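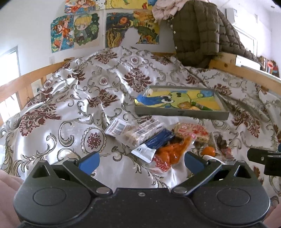

Snack pile on the bed, painting in its tray behind.

16 January 2023 -- room reset, Prirnondale

Second go at sorting out the spare room. The first go ended when I opened a cupboard to put one thing in and had to take eleven minutes getting it closed again. Elaine Sales has the list of what the room is supposed to look like at the end. I have the room.

The bed is still the staging area. I said last November that we should stage on a table, and it's in this notebook, underlined, and here we are on the bed. The satin spread slides. Put a packet down on a fold and it settles somewhere of its own choosing. It also creases if you look at it, and the shine shows every crease. Katalin thinks the dark red medallions are handsome. I think they are very good at hiding anything red, and there are red wrappers in the food pile.

Food

Sorting rule as agreed with Kinga: anything sealed goes in the tin, fruit goes to the kitchen, anything open gets eaten or binned the same day. So the crackers (or biscuits, the clear pack with the barcode label) are tin. The dark blue one is tin, and so is the little white packet that likes to hide under it. Orange candied stuff, tin, though Ildikó has asked for first refusal. The small round orange goes to the kitchen before somebody sits on it.

The layered sandwich bar is under dispute. Kinga says it counts as a biscuit. I say it counts as lunch. Left for Raili to rule on.

Paint

The green tube does not live in the tray with the picture. It lives in the paint box, cap checked, lying flat. Writing this down because I am the person most likely to have put it there. Same goes for food and paint on one bedspread: get the paint off first, then do the snacks. I did the list in the order it was typed, which had snacks at the top. Have pencilled an arrow on Elaine's copy.

The painting itself I like more every time I move it. Big cartoon eyes, a small round green fellow on his hill, a lot of yellow. The clear cover throws a glare, so tilt it before deciding there's a mark on it. I spent a while rubbing at a reflection.
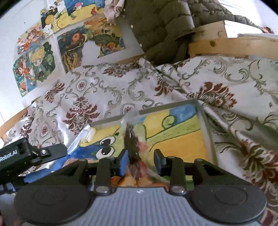

Dried flower

Hold it by the stem, upright, and nowhere else. The petals are crinkled and reddish brown and I don't trust them. It should never travel over the painting, so next time the painting goes to the shelf first and the flower gets the bed to itself.

Still to do

-- Ask Raili about the bar.
-- Find a lid that fits the tin. We have 4 lids and 2 tins, and I would not bet on a match.
-- Plain cotton cover for staging. Katalin to check the linen cupboard.
-- Retype the list with paint at the top.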